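Setting Up a Pair of Hand-Held Grippers for Tabletop Recording

Part 3 of the Lidirstead build notes. Last revised 25/02/2020.

These steps assume both grippers are assembled and that the jaws open and close without binding. If they bind, go back to Part 2 and redo the linkage before continuing.

1. Check the jaw travel
Close each gripper fully and look at the fingertips from the front. The tips should meet along their whole width. If one side touches first, loosen the finger screw, square the tip and retighten. Repeat with the second gripper. The two tools do not have to feel identical, but each must return to the same closed position every time.

2. Fix the camera
Seat the mount against the body and tighten the screws evenly. Both fingertips should be visible at full opening and at full closure. Once the angle is right, mark the joint with a paint pen. Any later movement of the mount means a new calibration.

3. Calibrate
Print the calibration board at full scale and tape it to something flat. Record 30 seconds of slow movement, tilting the gripper through all axes – fast sweeps blur the corners and the solver discards them. Our first usable run kept 757 images out of 1612. Run the solver once per gripper and save the results under separate names. We call ours Grusex and Femex so that the files cannot be swapped by accident.

4. Lay out the table
Use ordinary packaged items of different stiffness. A pump bottle, a squeeze tube and a snack package are enough for a first session. Leave enough space between items for an open jaw to pass down either side. 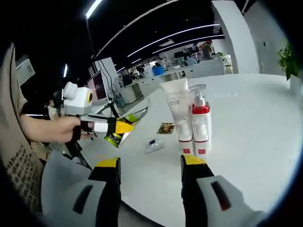

Start each recording with both grippers held still over the table, jaws open. Approach slowly, close, lift, set down, open. Keep the second gripper clear of the first until it is needed.

5. Review before continuing
Play back the first 3 recordings before making more. Look for dropped images, fingertips leaving the view and drift in the tracked position. Small drift at the start is usually a lighting problem. Drift that grows through the recording points to a loose mount – check the paint mark from step 2.

Copy the good recordings to the shared drive, in the folder named Mihăilă, with the calibration files beside them. Part 4 covers trimming and alignment.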